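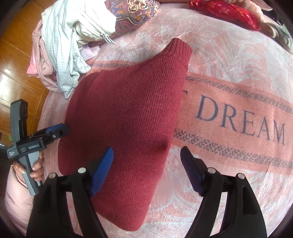
Dark red knit, folded on the blanket.

I spent most of June reading the annual report of Vadberg, a company that makes valves and small pumps. I own a few shares, bought years ago, and I had never read past the chairman's letter. These are my notes on the order backlog.

A backlog is the value of signed orders that have not yet been delivered and billed. It does not appear on the balance sheet. Each company sets its own rules for what counts, and the rules are usually in a note near the back. At Vadberg they are in note 15, which runs to 9 lines.

The first of those lines says that service contracts are counted for their full term. A pump delivered next spring and a maintenance agreement that pays out over many years go into the same total. The headline figure this year was 200 million euros. The note does not split it by year of delivery, so you can't tell how much of it will reach revenue before the next report.
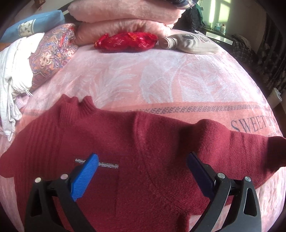 The second problem is options. A customer may sign for a base quantity and keep the right to order more at a set price. Bredent, which sells into the same markets, leaves options out until they are exercised. Vadberg includes them when exercise is "considered highly likely" and does not say who does the considering. Putting the two backlogs side by side in a table, as I did in an earlier post, was a mistake. I have taken the table down.

Notburga Thaler wrote to me about that table. She used to prepare accounts for a supplier in Au and pointed out that cancellations matter as well. If an order is cancelled, the backlog drops, but new orders in the same period can hide it. What you want is the full movement: opening balance, new orders, cancellations, currency effects, revenue billed, closing balance. Vadberg gives 2 of those, the opening and the closing.

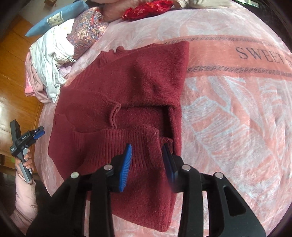 Revenue is in the income statement, so you can back out a net figure for everything else. I did this for the last few reports. The net figure falls in the year the Wulside plant was sold, and I assume the plant's orders left with it – the text doesn't say so.

I sent three questions to investor relations. Da-eun Um replied the next morning with a page reference for the first one, which I had missed, and said the other two would be passed on to the finance team. The page reference was correct. It covers the exchange rates used for orders in foreign currency, and those are year-end rates.

I'm keeping the shares for now. Next I want to go through the pension note, which is longer.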